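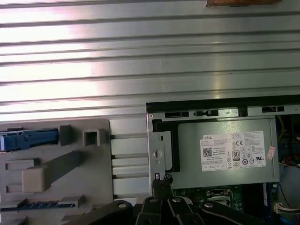
The Second Life of the Kitchen Drawer

Mamta Garg keeps her broken things in shoeboxes. The boxes are labeled by fault: won't close, won't open, snapped handle, missing foot. She works from the back half of a former shoe shop in Vanham, a town with one main street and a lot of old houses, and most mornings there is a short line at her door before she has finished her tea.

Garg repairs household goods. She leaves phones and computers to other people and takes the items that get thrown out without much thought: food boxes with cracked clips, folding stools, dish racks, salad spinners, the lids of things. Her prices are low, and she turns away more work than she accepts.

"People bring me a bin and say it's only plastic," she says. "Then they tell me they've had it for years and they can't find another one that fits under the sink."

That last part comes up again and again among people who repair for a living. Small household goods are replaced often by their makers, usually with something a little wider or a little shorter. A shelf that was built to hold a certain box will not hold the new one. The owner of a good set may need one clip and find that the only way to get it is to buy the set again.

For a long time, spare parts for this kind of thing were hard to find at all. Leinonen, a small mail-order firm, built its business on the problem. It started with rubber seals for preserving jars and moved on to hinges, feet, knobs and clips. Its winter catalog, which comes out in January, is printed on thin paper and has almost no pictures. Parts are listed by their measurements. Customers are expected to own a ruler.

The firm's order desk spends much of its day on the phone with people who have measured the wrong side of something. A clip has an inside width and an outside width, and the difference decides whether it will snap shut or fall off. Garg has the catalog's measuring page pinned above her bench. She says she still gets it wrong sometimes, mostly late in the day.

Porkix, which makes storage boxes and kitchen bins, began selling loose parts 3 years ago. At first it offered only lids. Handles and latches came later, after shops complained that customers were returning whole boxes over one broken piece. The parts are sold in plain bags, in whatever colors the factory is running that season, so a repaired box often ends up with a handle that doesn't match. Some owners dislike this. Others have started to ask for it.

The harder question is design. A latch that slides off with a thumb can be replaced by anyone. A latch that is molded into the body cannot, and when it goes, the rest goes with it. Making a part removable adds a step at the factory and a little to the price. It also adds one more place where things can come loose.

Garg has strong views here. She likes screws, tolerates clips and dislikes glue. When a glued item comes in she will usually explain what a repair would involve and let the owner decide. Plenty of them take the item home again. A few leave it for parts, and it goes into the shoeboxes.

Her evening class covers the basics over 4 sessions. The first is spent on cleaning, because a fair share of broken hinges are only dirty. Students use an old toothbrush, warm water and dish soap, then dry the part and try it again before doing anything else. The second session is on measuring. The last two are for whatever people have brought in from home, which lately has meant a great many umbrellas.

Trullovix, a housewares chain with a branch on the edge of town, has tried a different approach. It put a repair shelf near the checkout, stocked with feet, knobs and small springs. Sales have been modest. Around 2 in the afternoon, when the store is quiet, staff will help match a part if the customer has the broken one in hand. Many don't. They describe it with their fingers, and the staff do their best.

Garg sends people there when she is out of springs, and the store sends people to her when the shelf has nothing that fits. She has asked the branch to stock longer screws. So far it carries one size, and she buys the rest from Leinonen – by the bag, since the postage is the same.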